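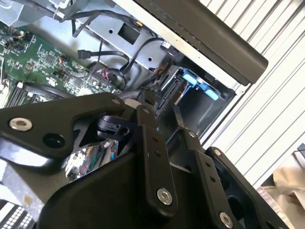

Dalow Hall -- Monthly Electrical and Workroom Safety Check
Sheet for October, with comments

Completed by the duty inspector. Mark each line OK, ACTION or N/A. Comments go under the line they belong to. Anything marked ACTION is carried to next month's sheet until it is closed.

Ground floor entrance and corridor

1. Main door closes and latches without help -- OK
2. Door mat flat, no curled edges -- ACTION
Left corner lifts again. Taped last month, tape has worn through. Replace the mat instead of taping it a third time.
3. Corridor lights all working -- OK
4. Emergency light over the side exit comes on when the test button is held -- OK
5. Side exit opens from the inside without a key -- OK
Stiff at the bottom. Bolt oiled during the visit. Check again next month.
6. Nothing stored in the corridor -- ACTION
Folded chairs stacked on the left past the restroom door. They narrow the way out. Moved to the store for now, but they need a permanent place.

Electrical panel

7. Panel cover shut, clear space in front -- OK
8. Circuit labels readable and correct -- ACTION
Circuit 5 is still labeled "kitchen heater." The heater was taken out and that circuit now feeds the bench outlets in the workroom. Relabel before anyone works on it.
9. GFCI outlets trip and reset (kitchen, restroom, workroom) -- OK
Workroom outlet needed a firm push to reset. It held.
10. Main breaker rating matches the drawing, 100 amps -- OK
11. Meter reading taken -- OK
Reading 2950. Last sheet shows 1661. The difference is more than I would expect for the time of year. See the note at the end.

Workroom
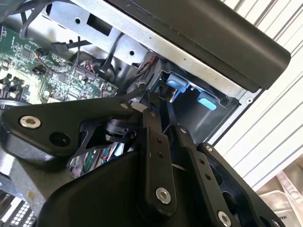
Page last changed: October, 4:40 p.m.

12. Bench surfaces sound, no splinters or loose trim -- OK
13. Power strips in good condition, none plugged into another -- ACTION
Two strips joined end to end under the rear bench. Separated and the second one put away. The Gaber strip has a cracked end cap and should be thrown out.
14. Cords not crossing the walkway -- OK
15. Equipment with its cover off is unplugged at the wall before work starts -- OK
The rule applies to everything with a plug: computers, radios, lamps, sewing machines. Switching off at the front is not enough. The reminder card by the door has faded and should be printed again.
16. Screws and small parts kept in trays -- OK
17. Soldering iron stand and sponge present -- OK
18. Safety glasses available, lenses clean -- ACTION
Two pairs are scratched badly enough that people leave them on the hook. Order new ones.
19. Sheet metal edges and sharp scrap go in the marked bin -- OK
Bin is nearly full. The lid should still close flat.
20. Used batteries kept apart, terminals taped -- ACTION
Some in the box had no tape on them. Taped during the visit. The roll now lives on a string tied to the box.

Kitchen

21. Kettle cord and plug undamaged -- OK
22. Refrigerator door seal clean and whole -- OK
23. Fire blanket on its hook and reachable -- OK
24. Water heater set to the marked position -- ACTION
Found turned up past the mark. Turned back. This may explain part of item 11.
25. Floor dry, no leak under the sink -- OK
Slight stain at the back of the cabinet. Dry to the touch.

Fire equipment and first aid

26. Extinguishers on their brackets, gauges in the green -- OK
27. Extinguisher tags signed this month -- OK
28. Smoke alarms sound when tested -- OK
The one outside the store chirped before the test. New battery fitted.
29. First aid kit complete against the list in the lid -- ACTION
Short on large adhesive bandages and out of eyewash. The Hurari refill pack covers both.
30. Accident log present, with a pen -- OK
No new entries.

Outside

31. Steps and handrail firm -- OK
32. Path light comes on at dusk -- N/A
Visit ended before dark. Whoever locks up this week, please look and write it in.
33. Gutter over the Wurnia Street side clear -- ACTION
Leaves at the downspout. Needs the long ladder and a second person to hold it.

Note on item 11
Read the meter again in two weeks at the same time of day, with the water heater left at the mark. If the use is still high, switch off the circuits one by one in the evening and watch the meter. Start with circuit 5.

Carried over from the last sheet
Loose coat hook by the entrance -- closed, refitted with longer screws.
Missing cover plate behind the piano -- still open. The plate has been bought and is in the top drawer of the office desk.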